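Foam Peg Boards: Gallery

Jamard has been making up foam sets for playrooms, clubs and small workrooms since the spring, and this page gathers the pictures from June. There are only two for now. The boards are the low, raised kind, with a number on the front edge so that they can be matched to their sheet in the box.

The foam comes from Pellumex in flat sheets. We cut the tops and feet ourselves on Wednesday mornings and glue them the same afternoon. The feet are left overnight under a weight — an old paint tin does the job — and go out the next day if the glue has held. Corentin Langlois marks the holes by hand before they are cut, and he also writes the numbers.

A few notes on the sets, as people have asked:

Colours. The boards are cut from green foam, and blocks are kept in red so they show up well against them. Other colours can be had from Pellumex but the wait is longer.

Number of boards. The full run is 18 boards, packed in 2 boxes. Spare blocks go in a bag at the top of the second box.

Cleaning. A damp cloth and a little hand soap. Do not soak them, as the glue on the feet will go soft. Stand them on their long edge to dry.

Storage. Flat, on a shelf, with nothing heavy on top. The foam takes a dent from a tin or a bottle left on it over a weekend and the dent stays.

Board 3

Green, raised on two feet, with a red block at the left end. The two open holes are to the right of the block. 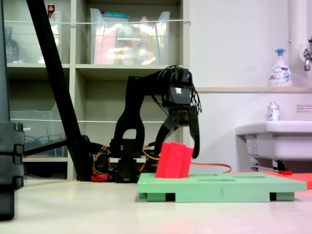
Same board, with the shelving and the sink in the background.
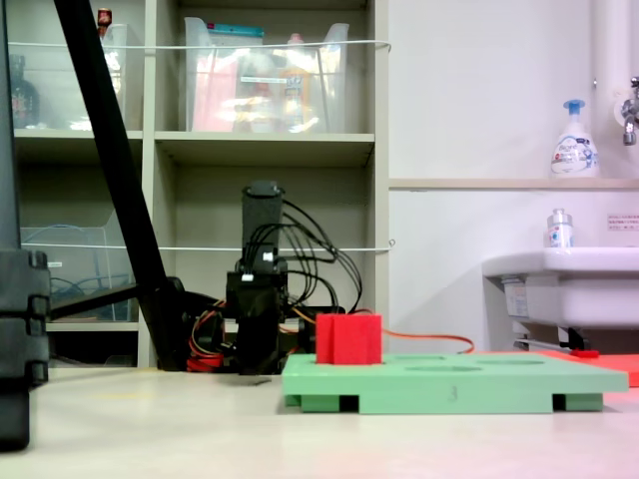 Orders and repairs

Sets can be collected from Jamard or sent through Cludier, who come for parcels in the late afternoon. We made some 72 loose blocks in the last batch and most of those are still here, so replacements can go out quickly. Please give the board number when you write, and say whether the block is a tight or an easy fit in the hole — the two sizes look much the same on the bench.

Feet that have come away can be glued back at home with any foam-safe glue. Scrape off the old glue first. If the top itself has torn, send the board back and we will cut a new one to the same pattern.

The older boards made with Huet are a little thicker and their blocks will not fit the present ones. We no longer cut that size, but there is a small box of Huet blocks left over, free to anyone who still has the boards.

More pictures will be added as the other boards are finished.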